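3 min read
Search tickets Enter keyword

Ticket 284: Pipette pickup policy stalls above the stand
Project: Gradinham bench tasks
Opened Apr 25, 2021
Status: open, fix found, waiting on full rerun

Reported: policy trained on 400 demos reaches for the pipette, stops short, hovers, backs off, tries again. Loss curves look great. Rollouts do not. 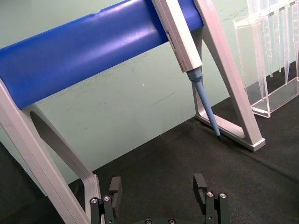
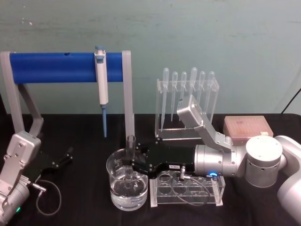

The stall comes from how we label the end of the approach, and I'm pretty excited about this one! Our Dönmez segmenter cuts a demo into phases wherever gripper speed drops under a threshold. Fine for the beaker work, where the arm holding the test tube in the water slows down once and stays slow. Bad for the pipette stand. The light gray leg comes very close to the left finger on the wrist view, so people teleoperating slow way down to get past it, and the segmenter calls that "arrived." The policy learned to arrive next to the leg. It's doing exactly what we told it!

What I tried first (no luck):
- Retrained with the wrist view only. Same hover, a little shakier.
- Lowered the speed threshold. Fixed the stand, broke the beaker phase boundaries.
- Swapped the Costside action head back in. No change, so the head is cleared.

What worked: cut on speed plus finger command. A slow stretch only counts as an arrival if a close command follows before the arm speeds up again. I relabeled everything overnight and retrained with the same seed and the same step count.

Result over 100 rollouts per labeling: old labels 41 pickups, new labels 88. I watched the first batch live and yelled at the monitor.

Remaining failures are mostly the other arm starting its phase early. Probably its own ticket.

To do:
- Repeat with 2 more seeds before anyone quotes those numbers
- Push the relabel script to the Drirkik repo
- Check the old pouring demos for the same false arrivals, I bet they're in there

Log from the overnight run is attached. Please look at the phase plots, they're so much cleaner now.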